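Ticket: Dye lot color shift, blue mesh, and label printer dropping jobs
Product: Brendow stock and label software
Site: Killau workshop
Status: Resolved, leaving open until the end of June for comments
Priority: Normal

Opened, 8:40 am

Hi all! First ticket from the Killau workshop since we moved over to Brendow, and I have to say I'm enjoying it a lot so far. The bin search alone is worth the move. Two things are going wrong, though, and I think they might be connected.

1. Labels for the blue mesh print with the wrong lot code. The roll says one thing, the label says another, and the on-screen swatch is a flat navy that looks nothing like the fabric.

2. Any label batch over 1000 stops partway. No error, the printer light stays green, and the queue says "complete" even though there's half a stack missing.

I tried the usual: restarted the print station, cleared the queue, swapped the USB cable, reloaded the label roll. Same result every time. Smaller batches are fine.

Update, 9:25 am

Support asked for the item record so they can check it against the swatch. Export is attached to the ticket. The record says color family "Navy," which is plainly off for this one.
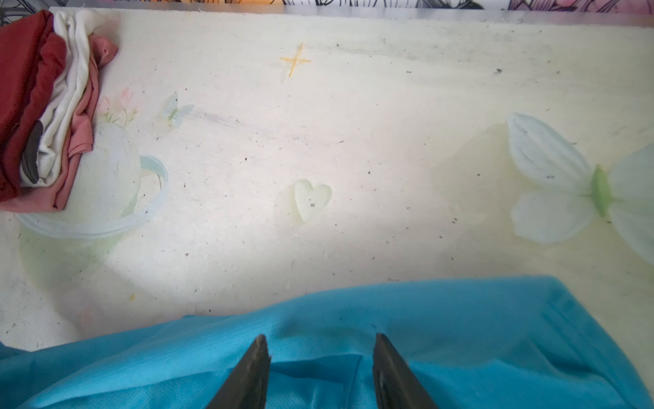 Attachment 1: blue mesh fabric

It's a thin fabric with a bit of shine, so it reads lighter on the folds and darker down in the hollows. Please match to the middle of that range if you can. Turquoise is the closest of the standard names in the list.

Update, 10:10 am

Found something! I went back through the import file from our old system and the color column has been shortened to four characters. "Turquoise" came in as "Turq," Brendow didn't recognize it, and it fell back to the first blue in the table. Navy. So every turquoise and teal item in the import is sitting under Navy right now, 62 items in all. I had been blaming the screen for this since breakfast.

That also explains the lot code. The label template pulls the lot from the color family plus the roll number, so a wrong family gives a wrong lot. One cause, two symptoms. Very satisfying.

Update, 11:30 am

Reply from support: don't edit the items by hand. Fix the column in the file, then re-import with "Update existing" checked and "Create new" unchecked. Tested it on one item first. Lot code correct, swatch correct. Ran the rest and they all came through. The whole thing took less time than my coffee did.

Note for the Jarurside branch, who are moving over next: check your color column BEFORE the import. Open the file in a text editor, not the spreadsheet, which hides the trailing spaces.

Update, 1:15 pm

On to the printer. I was sure the batch problem would vanish with the import fix, and it did not. Tried a batch of 2000 and it stopped again, at a different place from this morning.

What I checked:
- Printer firmware: current
- Driver: current
- Sleep setting on the print station: off
- Free disk space: plenty
- Spool folder: full of old jobs going back months

Cleared the spool folder and tried again. It got further this time, then stopped. So that was part of it but not all of it.

Update, 2:50 pm

Support had me look at the spooler setting called "Job memory limit." Ours was still at the default. Our template has the Abdel Rahman logo on it as a full-size picture, and the printer was getting a fresh copy of that logo for every single label. No wonder it choked!

Steps that fixed it:
Open Templates, pick the roll label.
Click the logo and choose "Store on printer."
Save, then send one test label so the logo loads.
Raise the job memory limit one notch.
Restart the spooler.

Ran 2000 labels straight through with no stop. It's faster too - the pause between labels is gone, and the printer sounds like a different machine.

Update, 3:20 pm

One leftover. The preview window still shows the old navy swatch for items I had open before the re-import. Closing and reopening the item clears it. Support says it's a known display cache issue and doesn't touch what gets printed. I can live with that.

Feature request while I'm here: could the queue say "stopped" when a job stops? "Complete" sent me down the wrong path for a good hour. A count of labels sent next to the count requested would be wonderful.

Support, 3:45 pm

Request logged. Marking this resolved. Reply here if the batch problem comes back and attach the spooler log.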